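Skumeck mailing list archive
Subject: Re: [skumeck] kitchen task: approach height and the bottle 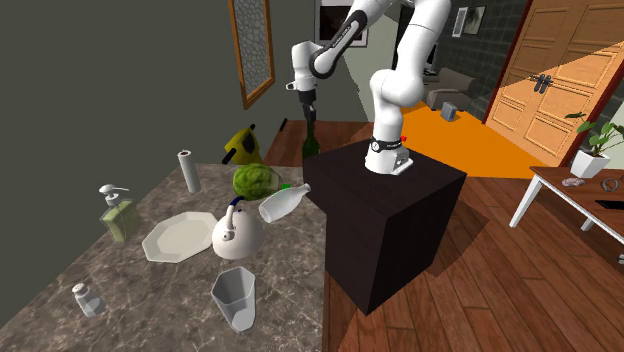
Replying to the list so that the sim and hardware halves of the club both see it. The quoted message is at the bottom; I have left it whole, as it went out before several of you had joined.

First, the approach height. The planner on the Barkden branch treats the pre-grasp pose as a fixed offset above the highest point of the target. That works for squat objects. For the bottle it puts the wrist close to the top of its useful range, and the elbow then has few good ways to fold. With the gripper pointing straight down over the neck, the upper link comes back over the base and there is very little left to trade. I have changed the offset so that it depends on object height, and capped it for anything tall. The change is in the branch and needs one other person to read it before it is merged.

Second, the base position. The arm is on its pedestal in front of the counter, and the bottle stands at the back, behind the pedestal. We have had two proposals to move the pedestal. I am against both. The entry rules for the Londoño round fix the base pose for each room, and any score we get with a shifted base is of no use to us. If you want to try it out of interest, please do so in a copy of the room file and name it clearly.

Third, clutter. The random placement script was run with the full object list, so the counter now holds the cabbage, the kettle, the octagonal plate, the soap dispenser, the paper towel roll and the rest. One consequence is that the white bottle is lying on its side next to the cabbage. The script accepts that as a valid start. I think it should, but the object's pose must then be read from the simulator at the start of the run. At present the grasp table assumes every bottle is upright, and a request for the white one will send the gripper to a point in the air above it.

The translucent cup at the front of the counter is a different problem. Depth from the simulated camera is clean on it because the renderer ignores transparency in the depth pass. A real sensor will not be so kind. Please do not tune anything on the cup until we have added a noise model for clear materials. The same goes for the glass soap dispenser and the salt shaker.

Fourth, collision shapes. The kettle handle is still covered by the same convex hull as the body, so the planner believes the gap under the handle is solid. Anyone who would like a small, self-contained job could split it into body, handle and spout. The plate needs no work. The plant on the side table is outside the task area and can stay as a single box.

On logging: the last batch was 490 runs, and the joint states were written at full rate for all of them. That filled the shared disk. From now on please log at the reduced rate unless you are looking into a particular fault, and delete your own failures once you have noted the seed. Ketenetti gives us a fixed quota and has already declined to raise it.

For the next session, which starts at 18:00 in the usual lab, I would like to have the height change merged and the pose lookup at least started. Bring a laptop with the build already done. Last time most of the evening went on compilers.

The December deadline applies to code and report together. The report template is in the repository under docs and still has no text in the section on failure cases.

On the earlier message, quoted here:

> Hello all,
>
> I have been running the kitchen room on the Barkden branch and the
> arm seems reluctant to go for the green bottle. It reaches a pose
> over the neck and the planner then reports no path for the descent.
> It does this with most seeds. Lower objects near the front of the
> counter give no trouble.
>
> Would it be simpler to move the pedestal a little, or to turn it?
> Or should the gripper come in from the side for tall things?
>
> Also, is an object allowed to start on its side? I had taken it for
> a bug in the placement script.

On the side grasp, which I missed above: yes, in principle. It needs clear space at the level of the bottle body and a second set of entries in the grasp table. I would do it after the pose lookup, as both touch the same file.

--
You are receiving this because you are subscribed to the Skumeck list. Post in plain text and trim long quotes.

This site uses cookies to keep you signed in to the archive. By continuing to browse you accept their use. Accept | Settings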